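Notebook, 2026-04-15

Props and stage, Drukside Light Opera. Picking up from the page with the coffee on it.

Got in early to deal with the chandelier before anyone could have opinions about it. Lowered it to waist height and went over the rigging. One of the eye bolts had backed out most of a turn, same one as in the winter show. Threadlocker this time, the blue kind. Marked it with a paint pen so the next person can see at a glance whether it has moved. The next person is me.

Chandelier weight with the new arms: 114 lb on the Clavine scale. The old tag says considerably less and is written in ballpoint, so I have retired the tag. The pulley is rated well above either figure. New tag is engraved and will outlive the company.

Champagne glasses, Act I. We need enough for the chorus to toast without anyone miming. Had 21 after the last run and there are 14 now, which for a party scene with a waltz in it counts as a good survival rate. Ordered replacements in polycarbonate from Seser. Farhad says they don't clink. They don't. They go tock, like a salad bowl. He suggested the percussionist could cover it and the percussionist gave him a look I would like to have framed.

Tried the fake champagne again. Ginger ale goes flat under the lights and the tenor burps on the high passage. Weak tea with soda water looks right from row C and tastes like a punishment, so they sip instead of gulping, and the wardrobe people are happy. Recipe: one bag to a quart, steep short, cut half and half with soda at the last moment. Do not make it in the afternoon. Do not let the baritone make it.

Drapes for the country house. Hung test pieces to see what eats the light and what throws it back. The green velvet we were given by the Manríquez hall looks wonderful and smells like a dog that reads. Two days airing on the fire escape has moved it from wet dog to dry dog. Will try the vodka spray, cheap stuff, in the plastic bottle with the skull on it.

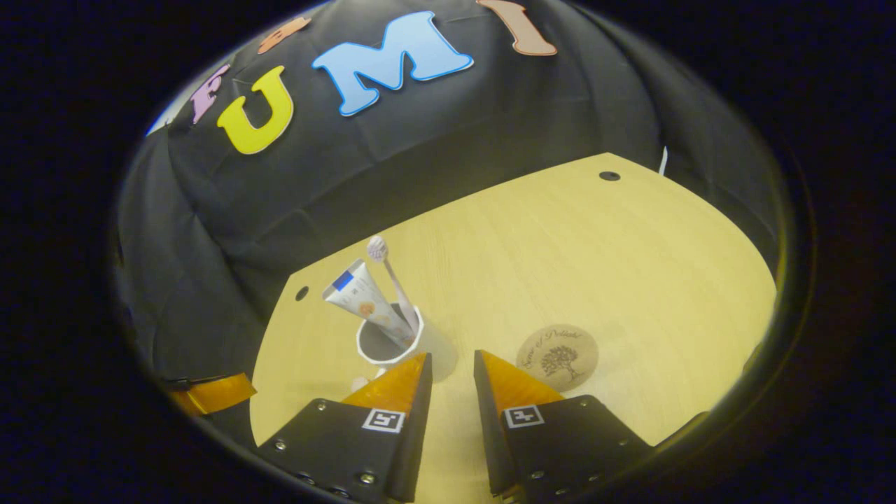 Black cloth, soft folds, cut-out letters up top.

Side note on folds. The director wants "fullness" in the upstage drape and the budget wants none. Compromise is to pleat the middle third and leave the wings flat where the potted palms will hide them. Pins for now, stitched once she has stopped changing her mind, so July. Flat cloth shows every crease from the storage bin, and the steamer is still leaking at the collar. Wrapped it in plumber's tape. It now leaks more slowly and with a whistle at something close to an A flat, which the rehearsal pianist noticed before I did.

Violetta's couch. It has to take a soprano falling on it from standing, then a tenor kneeling on the edge of it, then both. The front leg on the left was glued by somebody who had heard of glue. Took it off, cleaned the joint back to bare wood, redid it with a corner block and two screws. Clamped overnight. Fell on it myself 3 times in the morning with what I felt was real pathos. Held fine. Farhad Rashti walked in on the last one and asked if I needed a minute.

Casters: the back pair lock, the front pair say they lock. Swap the fronts before the move to the big room. The rake there is steeper than ours and I don't want the death scene ending up in the cellos.

Letter props. Act II needs a letter that gets written, folded, handed over, crumpled and wept on, every night. Cut a stack of the cream stock and ran the fake handwriting through the printer in brown. Left the last few lines blank so she can write something with a dry pen. Last season's Violetta used hers for grocery lists, in real ink, and I found one in the desk today that says eggs, lozenges, call Mom. Keeping it.

Card table, Act II party. Felt is coming up at the corner nearest the audience. Spray adhesive, let it go tacky, roll from the center. The fake money is fine but someone has drawn a mustache on every bill. Good mustaches, too. Leaving them.

To do:
New casters, front pair
Vodka for velvet (get a receipt that says "cleaning supplies")
Ask lighting if the chandelier can dim without buzzing
More lozenges for the desk drawer
Steamer collar, properly
Find out who has the long ladder. It was signed out to "Alfredo," which is a character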